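Carner Community Archive: progress report to the Silance Fund, July

Dear Farah Nair,

Thank you again for the second instalment, which reached us safely and has already been put to very good use. We have now recorded 36 of the older residents of Carner, and Kurniawati Ismail has catalogued more than 700 family photographs — a good many of them from biscuit tins that hadn't been opened in years!

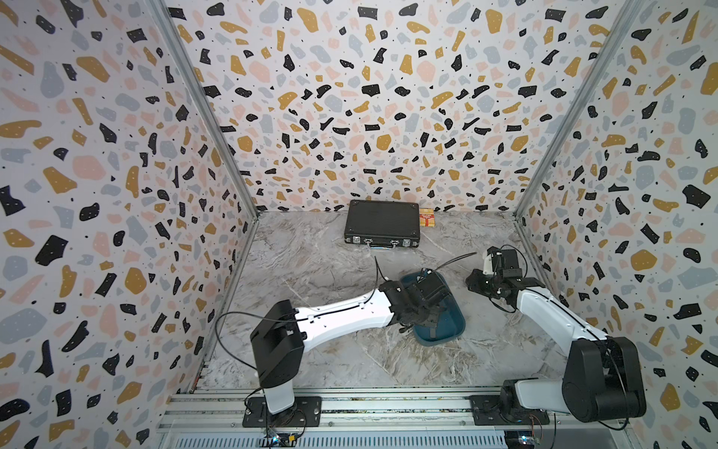

Recording has gone more slowly than we hoped, mostly for the happy reason that people have a great deal to say. Azlan Oei now allows a whole afternoon for each visit, with tea. He would like a proper case for the sound equipment, something plain along the lines of the black briefcase in the photograph, and we have put £80 aside for it.

Copies of the interviews go home with each family on a USB stick, and Lawal Tijani keeps a second set at the Ngui Road library.

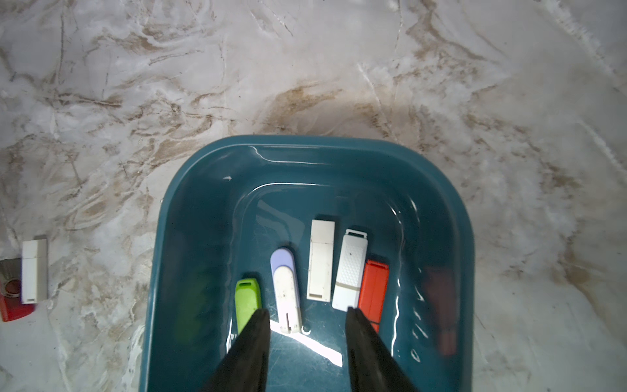

Next steps

Juwita Rahman has begun typing up the market traders' interviews, and we hope to send you the first of them with our next report. We have £939 left for printing the booklet.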